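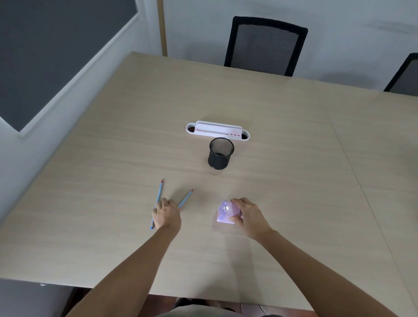
Two blue pencils, a mesh cup and a pair of hands at the desk.

Tanitz desk tasks, README

Hi! You've found the notes that go with the Tanitz recordings, which is our collection of people doing small two-handed jobs at a table. I'm Karlijn Coppens, I run the kit room at Trilero, and I wrote most of this myself after Shivam Goel's first version came out so technical that my own team couldn't get through it (sorry, Shivam). His numbers are still in here. If you only want the file layout, skip down to What's in the folder.

Why we have this at all

Trilero packs stationery kits for schools and training centers. Pencils, rulers, erasers, a card with the name of the course on it. In a normal week we send out 700 kits, and in August it climbs to 2,000, and everyone in the kit room goes home with sore thumbs. Pencils are the worst of it. Some of our customers want them sharpened and ready to go, so somebody has to hold the pencil, hold the sharpener, turn, look at the point, turn again, and put the thing down where it won't roll off.

Last year management bought two table-top arms from Zirklow to take over part of that. I wasn't against it, but I was pretty annoyed that the first we heard of it was a delivery slip. We had one long and fairly loud meeting, and what came out of it was a deal: the arms could learn from us, but we'd decide which jobs got recorded, and we'd see the results before anything changed on the schedule. This folder is the result of that deal.

What's in the folder

There are 407 clips, cut up into 3,369 labeled steps. Each clip is one person at a table doing one job, seen from head height, so mostly what you get is forearms and hands and whatever is on the table.

clips – the video files, one per take
steps.csv – start, end and label for every step
tasks.txt – the list of jobs with a line or two on each
people.txt – a letter code per person, with which hand they write with, and that's all
changes.txt – what we fixed and when

The labels are plain verbs: pick up, hold, turn, check, put down, wait. We had 30-odd to begin with and Floor Postma talked us down to six, which was a relief for everyone doing the labeling. If somebody stops to think with a pencil in one hand, the step is "wait". If they're looking at the point, it's "check". You will find takes where you could argue it either way, and we did argue, so look in the notes column before you write to me about one of them.

How the jobs look when people do them

I've done this work for years and still learned a lot from watching it back. Take sharpening by hand. The arm program first had it as one hand fixed and one hand turning. But people's hands trade off all the time! The holding hand shifts its grip and lets go a little, the other one pauses, and the wrist goes down flat on the table and stays there as a brake. Koen Stevens rolls the pencil with his left hand and barely moves his right. I do it the other way around. The finished pencil gets parked under the palm sometimes, so it stays put while you get on with the next thing.
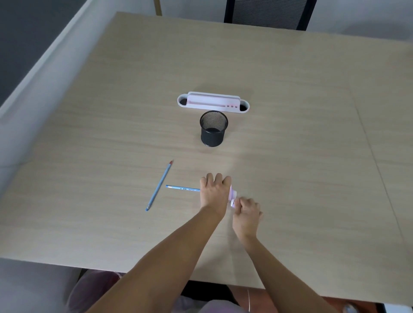
So a take can have one pencil in work and another lying off to the side, and we don't tidy that up before we start. Tables in the kit room have other stuff on them and I wanted the recordings to have it too – a pen holder, a chair pushed up to the far side, seams where two tabletops meet. Shivam was keen on a plain gray mat for a while. We tried it for a few takes, everyone sat up straight and worked like they were at the dentist, and we dropped the idea.

We also kept the slow takes. If a pencil gets dropped or the lead snaps, the clip runs on and the step is labeled as usual, with "redo" in the notes column. Please don't filter those out without thinking about it first. How a person recovers is half of what makes them good at the job.

What changed on the floor

I get asked this more than anything else, mostly by people from other firms whose own delivery slip has just come in.

The arms now do the sorting and the laying out: pencils in a row, points all one way, erasers in their slots. They don't sharpen. They may one day, but the results we saw weren't good enough and the kit room said no, and under our deal that was the end of it for this season. No one lost their job over any of this. Two people moved, though, and I don't want to gloss over that. Maarten Verstraete used to do layout full time, and he now spends his mornings next to the arms, clearing jams and writing down what went wrong. He likes it fine. He also says he misses being able to work and chat at the same time, since you have to keep an eye on the things. The other person asked to go over to shipping and is happier there.

Thumbs are better. Breaks are worse, at least they were in the beginning, when the arms kept going through the coffee break and people felt they ought to keep up. Now the arms stop when we stop. If you take one single idea home from this README, take that one. It cost us a line in the settings and an awkward talk with planning.

And pay! Being recorded is extra work, so it's paid as extra work, by the hour, whether the take is any good or not. We put that in writing before the first clip.

Who is in it

Only kit room and shipping people who said yes on paper. Faces are not meant to be in any clip, and Floor went through all of them to check. Voices are stripped out. Anyone can ask for their takes to come out, and they don't have to tell us why. When that happens we make a new version of the folder and send a note to everyone who has the old one, so please keep your contact address up to date.

What you can and can't do with it

Use it for research, for teaching, for training a machine to handle small things. Peeters, who supply our cartons, are using it to plan their own packing tables, and I'm glad about that.

Don't use it to time people. I mean it. The steps file has a start and an end on every line, and I know how tempting it is to work out who is quick and who isn't. The letter codes get reshuffled between versions to make that harder, and if we hear that somebody has done it anyway, they're off the list.

Known problems

Left-handers are thin on the ground, we only have a few in the team.
The light changes a lot between takes, mostly depending on how far down the blinds were.
Quick hand movements blur, so "turn" and "hold" can be hard to tell apart near the edges of a step. Trust the label to the half second and no closer.
In the oldest takes "put down" is sometimes labeled too early. Koen is working his way through those and the fixed ones are listed in changes.txt.
Small print on pencils and packaging is hit and miss. Don't count on reading it.

Questions

Write to the kit room address at Trilero and put Tanitz in the subject line. Shivam answers anything to do with the files, and I answer the rest, usually before 7 in the morning when it's still quiet here. In August you may have to wait a bit.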